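FOR IMMEDIATE RELEASE

Skorden Opens Orders for Dagdag, a Tabletop Gripper Kit for People Who Already Own an Arm

GIKUDSTEAD, May — Skorden, a small maker of robot accessories with a workshop above a tire dealer, today opened orders for Dagdag, a two-finger gripper kit for small tabletop robot arms. The kit costs $1899. It comes in one box, goes on with ordinary hex keys, and includes the hex keys, on the theory that yours are in the other building.

Dagdag is aimed at teaching labs, repair shops, small workrooms and the sort of research group that has had a perfectly good arm standing in the corner for two years because the tool on the end of it never worked out. Skorden has sold wrist adapters to such places for some time. In the course of selling them it heard a great deal about grippers, very little of it kind, and in the end it decided to make one and be complained about directly.

What is in the box

The kit contains the gripper body with its motor and driver board, 6 pairs of printed fingers, a wrist camera on a short bracket, one adapter plate for the customer's arm, cables, fasteners, the hex keys and a printed manual. The manual is 35 pages long. Skorden would have liked it to be shorter, and an earlier draft was, but that draft left out how to turn the thing off.

The fingers come in three shapes, two pairs of each. The long pointed ones are for reaching into bins and picking up small parts. The broad ones are for boxes and jars. The third shape has a shallow curve on the inside and is for bottles, tubes and anything else with plans to roll away. All of them are black, since that was the filament Skorden had bought a lot of.

Print files for every finger are included with each order. Customers may print as many replacements as they like, change the shapes, and send the results to Skorden if they are proud of them. A worn or snapped finger is treated as a normal event, like a worn pencil. Changing a pair means undoing the fasteners near the base, swapping the fingers and running the homing routine again. A person who has done it before needs a few minutes. A person who has not done it before needs a few minutes more and a tray to keep the screws in.

The camera rides on the wrist and looks down past the fingers at whatever is being worked on. Customers may recognize this as the view they never get while crouching next to the table with their cheek against it. The picture goes out over a standard USB cable and can be opened in any program that opens a webcam. Skorden does not require an account, a subscription or a phone app, and has been told by several advisers that this is a missed opportunity.

What it does, and what it would prefer not to do

Dagdag opens and closes. It can be told how far to do so, how fast and how hard, and it reports back where it has got to. It can be run from a small desktop program, from a Python library or from two buttons on the side of the body, which were added for testing and turned out to be what most people in the trial wanted.

It is suited to light objects with sensible outlines: blocks, caps, small cartons, plastic cups, spools, tools that are mostly handle. It copes with cloth if the cloth is folded. It does not do well with wet glass, with loose coins on a flat surface, or with a single sheet of paper, which it will pursue across a table with real commitment. The manual has a page on this under the heading "Disappointments."

The kit is not meant for food, for medical work, for use outdoors or for lifting anything over somebody's foot. It is not a safety device. It has no opinion about fingers that are not its own, and the arm it is mounted on should be set up and guarded the way that arm's maker says.

The trial

Before opening orders, Skorden lent early kits to 11 workshops and teaching labs in and near Gikudstead and in Nurkent, and asked them to use the gripper for whatever they would have used it for anyway. Most spent the first afternoon picking up a block and putting it down again. Several spent the second afternoon the same way, and reported that morale was high.

After that the uses spread out. A parts counter in Nurkent had the arm sorting caps by color. A teaching lab used it for a first-year course in which students write a routine to clear a table, then find out what they had assumed about the table. A repair shop used it to hold a flashlight, for which it is considerably overbuilt, and has asked to keep it.

The complaints were useful and have been dealt with in the order they arrived. The cable now leaves the body at the back, where it no longer catches on the wrist. The homing routine no longer begins without warning. The status light has been made dimmer after a lab described it as "a second sun." The startup beep is now off by default, and Skorden would like to apologize to the people who had to share a room with it before then.

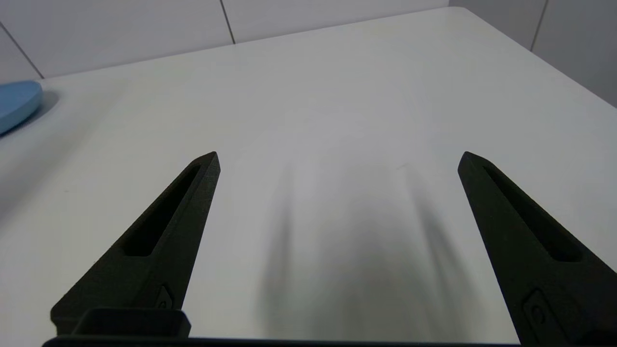
One request came from nearly every trial site, and it concerned setup. People wanted to know what sort of table to use, where to put the lamp and how to tell whether the camera was seeing what it should. The manual now has a chapter on it. The advice comes down to a plain, pale, matte surface, soft light from overhead and one object to start with. Shadows from the gripper itself are normal, and software that looks for dark shapes should be told to expect them. Shiny worktops can be used but will have to be argued with.

Customers are also encouraged to check the view with the gripper open before trying to pick anything up. Both fingertips should be in sight, with clear table between them. If only one can be seen, the camera bracket has been knocked sideways, probably while being unpacked, and can be straightened by hand.

Fitting it to your arm

Each kit ships with one adapter plate. The order page lists the arms that Skorden has plates for, and the list is accurate, because the company had to drill all of them. Customers whose arm is not on the list can send a drawing or a clear photo of the wrist with a ruler next to it. If a plate can be made, it will be made at no extra charge. If it cannot, Skorden will say so before taking any money — an approach the company regards as old-fashioned and intends to keep.

Arms bought secondhand are welcome. Arms built at home are welcome too, though the support desk may ask for a picture out of plain curiosity.

Price, delivery and repairs

Dagdag is priced at $1899, with the camera, all fingers and one adapter plate included. A version without the camera was considered and dropped when it became clear that it would save the customer very little and cause twice as many emails. Schools and colleges may order on account. Extra adapter plates and spare motors are sold separately, at prices shown on the order page and not hidden behind a form.

Kits are assembled in Gikudstead in small batches and sent out in the order the orders came in. The order page shows which batch is being filled. It is updated by hand, so it may be a day behind, and late at night it will certainly not change however often it is refreshed.

Every kit carries a one-year warranty on the body, motor and board. Fingers are not covered, for reasons given earlier in this release. Repairs outside the warranty are done at the same bench by the same people, and the whole gripper can be taken apart with the tools in the box. Nothing is glued. Customers who prefer to fix things themselves will find the wiring diagram at the back of the manual, after the page on disappointments.

See it working

Skorden's workshop in Gikudstead has a demonstration arm set up for visitors, by appointment, from 10 a.m. until the tire dealer downstairs starts using the impact wrench. The dealer in Nurkent that carries Skorden's wrist adapters will have a Dagdag on its counter as soon as the first batch is out. Visitors to either place may bring an object they would like to see picked up. Please do not bring a sheet of paper.

About Skorden

Skorden makes adapters, brackets and now one gripper for small robot arms. It is owned by the people who work there. Its products are used in workshops, classrooms and labs, and in at least one garage where the car now lives outside.

Press contact

Reporters and reviewers may reach the Skorden press desk through the contact page on the company's website. Review kits are available on loan, return postage paid. Please send back the hex keys.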